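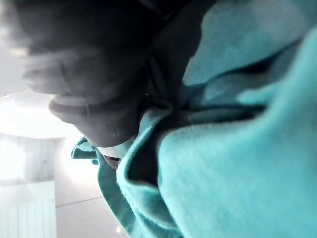
*A black gripper against teal fabric.*

# About Vollum

Vollum keeps track of state and local sick time laws for small employers. We read the laws, write up what they require in everyday English, and turn that into policies, posters and pay stub language our clients can use. Our clients are restaurants, dental offices, landscapers, child care centers, print shops and other businesses that have employees but no human resources department.

We are a private company with 11 employees. Our office is on the second floor of the Munasinghe Building in downtown Ballar, over the credit union. We have no outside investors and we are not part of a payroll company or an insurance agency.

## How we got started

The company began as a side job inside a bookkeeping practice. One of the practice's clients ran three sandwich shops in three different cities, all within the same county. Each city had passed its own sick time ordinance. One counted hours from the first day of work, one allowed a waiting period, and the third had a different rule for part-time staff. The state then passed a law of its own that replaced some parts of the city rules and left others alone.

The client wanted a single page saying what to do. We couldn't find one, so we wrote it. Other clients of the practice asked for the same page with their own cities on it, and by the following May there was enough of this work to set it up as a separate business. The bookkeeping side was later sold. We still share a parking lot with it.

## What we do

Most of our work falls under four headings.

**Policy writing.** We write the sick time section of an employee handbook, or the whole policy if there is no handbook. It covers how time is earned, when it can be used, whether it carries over, what notice a worker has to give and when an employer may ask for a doctor's note. A manager should be able to read it out loud to a new hire without stopping to explain the words.

**Required notices.** Many places require a poster, a written notice at hiring, or both. Some require the notice in more than one language. We send clients the current version and tell them when the old one has to come down.

**Balance reviews.** We go through a client's time records and check that hours were earned and used correctly. If they weren't, we show where the problem started and what it would take to fix it.

**Law change alerts.** When a law we follow is amended, we send affected clients a short message with the effective date and the steps they need to take. We don't send alerts about bills that have only been introduced. Those go on the watch list, which any client can read.

## Prorus

Prorus is the database we built to do all this. It currently holds 71 separate laws, ordinances and sets of regulations. Every entry has the text of the law, our summary, the date one of us last checked it and a history of changes. Two people read each new entry before it is published, and they have to work from the official text, not from a news story or another firm's summary.

Every entry is rechecked at least once every 60 days, even if we haven't heard of any change. City councils sometimes correct an ordinance with very little announcement. We have found changed definitions of "family member" this way, and one accrual rate that had been mistyped in the original ordinance and was fixed at a later meeting.

Clients can log in to Prorus and look up the entries for the places where they have workers. It is searchable by ZIP code, though we ask people to confirm the city as well. A ZIP code can cross a city line, and a business with a mailing address in one town may be located in another or in an unincorporated area.
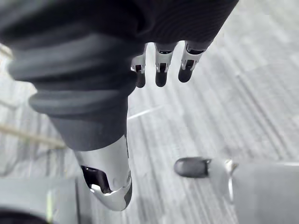
*Robot hand over gray carpet.*

## What we don't do

We aren't a law firm and we don't give legal advice. If a worker has filed a complaint or a state agency has opened an investigation, the employer should talk to an employment attorney. We will send the attorney our records for that client on request.

We don't run payroll. We can tell a client what needs to be changed in their payroll software, and we will stay on the phone while they change it, but we don't log in for them.

We also don't lobby. People who work here have their own opinions on paid leave, and they don't all agree. The company takes no position for or against any bill. When a legislative office calls to ask how a provision works in practice, we answer the question and give the same answer to whoever calls next.

## Our own sick time policy

Prospective clients ask about this a lot, so it's on the page. Everyone at Vollum gets their full year of sick time on the first day of the year, and new employees get theirs on the first day of work. It can be used for your own illness, for a child, parent, partner, grandparent or sibling, or for anyone else who depends on you for care. We don't ask for a note. Unused time carries over up to a cap, which is listed in the handbook.

Vacation is kept separate. We tried one combined bank of days and went back. People were coming in sick to save days for the summer.

## Working with us

New clients start with a phone call. We'll ask where your employees work, including anyone who works from home or drives between sites, and how you track hours now. After the call we send a written quote. Pricing depends on the number of locations covered, and headcount doesn't change it.

Most first policies are ready two weeks after we have the information we asked for. Seasonal employers should call well before hiring begins, as the busiest part of our year is the stretch before January, when many changes take effect.

Agreements run for one year. Either side can end one with 30 days' written notice, and clients keep every document we've written for them.

## Visiting and contact

The office is open on weekdays from 8:30 a.m. to 5 p.m. Use the side entrance of the Munasinghe Building and take the stairs or the elevator to the second floor. Visitor parking is in the rear lot, in the spaces marked with a V. Please call ahead if you're bringing time records for review so that a meeting room is free.

Job openings are posted on the Careers page. Corrections to a Prorus entry can be sent by anyone, client or not, through the form at the bottom of that entry.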